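Workshop notebook, January
Bench 2, dye trials, madder on wool

Carrying on from the last entry. The point of this round is to find out why the Grinthorpe skeins came out brick red in the autumn and a dull orange-brown ever since. Same fleece, same sack of root, same pans. The only things I know have changed are the water and the thermometer.

Mordant first. Weighed out 500 g of wool as five skeins of 100 g, all from the Kurian cone, lot 3216. Scoured them the night before with a little washing soda and left them in the sink to cool down on their own. Alum at 13 per cent of the weight of the fibre, so 13 g a skein, dissolved in a jug of hot water before it went in the pan. I forgot the cream of tartar on skein A and decided to leave it out of the rest so that they match. Brought up slowly over an hour, held for another hour, left overnight with the lid on.

Madder is the coarse ground root, equal weight to the wool. Soaked it in cold water from mid afternoon until the next morning. Poured off the first soak water for skeins B and D only, on the theory that the yellows come out first. Kept the liquor in a lidded tub in case it is any use for something else. It smells of wet hay.

Water used:
A, tap water, straight
B, tap water, first soak poured off
C, rain butt, filtered through a cloth
D, rain butt, filtered, first soak poured off
E, rain butt, with a teaspoon of chalk stirred in

I had wanted a sixth with bottled water, as a sort of neutral reference, but the calcium figure varies so much between makes that it would only be a reference for that one make. Left it for now. If we do it, copy the mineral figures off the label into this book before the bottle goes in the recycling.
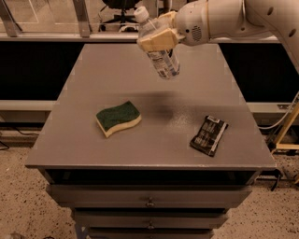
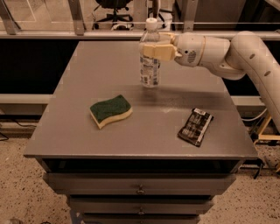
Manikandan Pillai read the plan over and said he would swap the chalk skein to tap water as well, as one skein with chalk in rainwater will only show that chalk does something, and the books have already told us that. He would also like to see the pan temperature written down every ten minutes, and thinks the brown is far more likely to be heat than water. In his own pans anything above a bare simmer has gone brown every time, hard water or soft.

Fair point about the heat. The old glass thermometer went in the bin in the autumn and I have been using the Vultska probe since. Checked it in a pan at a rolling boil and it read four degrees under. So every time I thought I was holding at 70 I was holding a good bit above it. That may be the whole story, but the pans were already going, so I finished the run with the correction applied.

Heat log is in pencil on the back page. Short version: A, C and E behaved. B crept up while I was on the phone and had to come off the ring for a few minutes. D was on the small ring and never quite got there, so I gave it an extra half hour.

Results, wet, straight after rinsing:
A, warm red, slightly orange
B, browner than A, much as the winter skeins were
C, orange, rather thin
D, pale coral, uneven at the tie
E, the best red of the lot, close to the autumn skein by the window

Dry, next day, they had all dropped a shade. A and E are hard to tell apart now unless you lay them side by side. C looks better dry than it did wet. B is still brown. The uneven patch on D is where I tied it too tight, my own fault, use the loose figure of eight next time.

I can't separate the soak from the heat on B, so it is no use as evidence for either. D suggests that pouring off the soak costs more colour than it is worth, at least with root as coarse as this. Would like to try it again with the finer grind from Zaron if there is any left on the top shelf.

Exhaust baths: combined A and E and put in two small test skeins with no further root. Came out a soft peach. Worth keeping in mind for the blanket border.

To do:
Mark the probe with its correction, on tape, on the handle
Repeat B at a proper 70 and stay with it
Chalk in tap water, as suggested
Order more alum, the tub is nearly down to the scoop
Cut samples from A to E for the light test, half of each card covered, south window
Rinse out the rain butt filter cloth, which has started to smell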